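第4章 第一次佩戴和调整

这一章说明怎样第一次戴上 Clomix 腕手支具，以及怎样调整它。请您先读完第3章（检查包装里的零件）。如果您的手在最近做过手术，请先问您的医生或者手部治疗师，您现在可以不可以开始佩戴。本手册不能代替他们的意见。

4.1 开始之前

您需要：支具主体、前臂内衬、三条固定带（短、中、长）、掌垫、随附的小六角扳手。支具主体的重量是398克，不包括固定带。

请坐在桌子旁边，把前臂平放在桌面上，手心向下。肩膀要放松。如果您只能用一只手操作，请让家人帮助您做第一次的调整。以后每天佩戴的时候，大多数人可以自己完成。

请把戒指、手表和手镯取下来。皮肤要干净，并且完全干燥。请不要在佩戴之前涂护手霜。

注意：如果有没有愈合的伤口、缝线或者外固定针，不要让内衬直接接触这些地方。请治疗师给您安排合适的敷料。

4.2 佩戴步骤

1. 把三条固定带全部打开，平放在两边，魔术贴的硬面向上。

2. 把前臂内衬套在前臂上，接缝应该在小指的一侧。内衬上面不可以有皱褶。

3. 把前臂放进支具主体。手腕的折线要对准主体侧面的圆形铰链。这一步最重要，请慢慢做。铰链如果太靠近手指，手腕弯曲的时候会有拉的感觉。

4. 先固定中间的带子（中），然后固定靠近肘部的带子（长），最后固定手掌的带子（短）。请按照这个顺序。

5. 检查松紧。带子下面应该可以放进一根手指。如果放不进去，就是太紧。

6. 看一看指甲的颜色。轻轻按一下指甲，放开以后，颜色应该在2秒以内恢复。如果没有恢复，请马上松开全部带子。

7. 慢慢活动每一个手指。大拇指应该能够碰到食指的指尖，除非治疗师告诉您现在还不要做这个动作。

警告：如果您感觉麻木、针刺或者手指变凉，请马上取下支具。取下以后半小时还没有好转，请联系医生。

4.3 调整铰链的角度

铰链在出厂的时候锁定在中间位置。角度应该由治疗师决定，请不要自己猜。

1. 用六角扳手把铰链的螺丝松开半圈。不要把螺丝完全取出来，里面的垫片容易丢失。

2. 把指针转到治疗师写给您的刻度。

3. 一只手扶住主体，另外一只手拧紧螺丝，到感觉有阻力为止。

4. 把新的刻度写在手册最后的记录表里。

垫片丢失的时候，可以向 Proltell 的服务部门订购，零件号是526。其他品牌的垫片厚度不一样，请不要使用。

4.4 第一个星期的佩戴时间

第一天戴一小时，然后取下来检查皮肤。轻微的红印是正常的，二十分钟以后应该消失。从第二天开始，每天可以增加一小时，到治疗师建议的时间为止。在 Nijs 康复门诊接受治疗的使用者，请使用门诊给您的时间表，它可能跟本手册不同。

晚上要不要佩戴，每个人的情况不一样，请您问清楚。

4.5 抓握和取放练习

如果治疗师同意，您可以戴着支具做简单的练习。请选择轻的、不会打破的物品，例如空的塑料杯。物品放在肘部的高度，先不要放高。

1. 打开手，停三秒。

2. 抓住物品，把它拿起来，高度大概是一个手掌。

3. 把它放回原来的地方，慢慢放开手指。

4. 休息一下，再重复。一组五次，每天做两组。

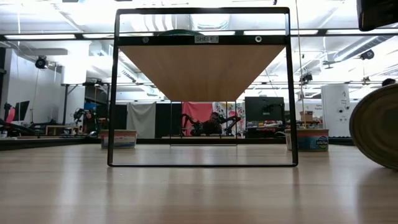
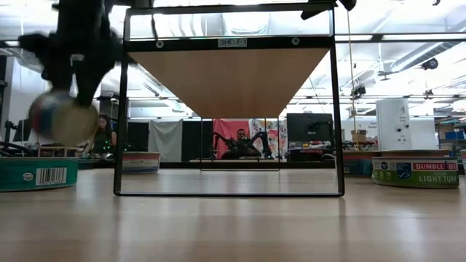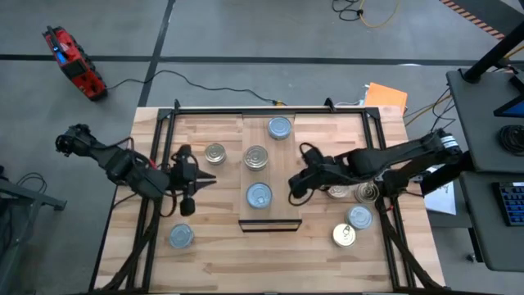
练习的时候不要憋气，也不要用肩膀代替手腕用力。第二天如果手肿得比以前明显，请减少一组，并且在下一次门诊的时候告诉治疗师。

4.6 清洗和存放

内衬和掌垫可以用手洗，水温不超过三十度。请不要放在暖气上面烘干。支具主体用湿布擦就可以了，铰链里面不要进水，也不要加油。固定带的魔术贴上如果有线头，可以用旧牙刷清理。

不使用的时候，请把带子贴好，放在 Bruruno 收纳袋里，不要让太阳直接照到。

4.7 常见的问题

支具向手指的方向滑动：请检查内衬有没有皱褶，然后从步骤3重新开始。

铰链有响声：请检查螺丝有没有拧紧。如果拧紧以后还有响声，请停止使用，并且联系服务部门。

手掌的带子太长：可以剪短，但是请先戴好，用笔做记号，再取下来剪。

本章的文字由 Thijs Hendriks 编写，佩戴步骤由手部治疗师 Sherif Tazi 检查，九月修订。关于清洗以后内衬变小的情况，请看第5章。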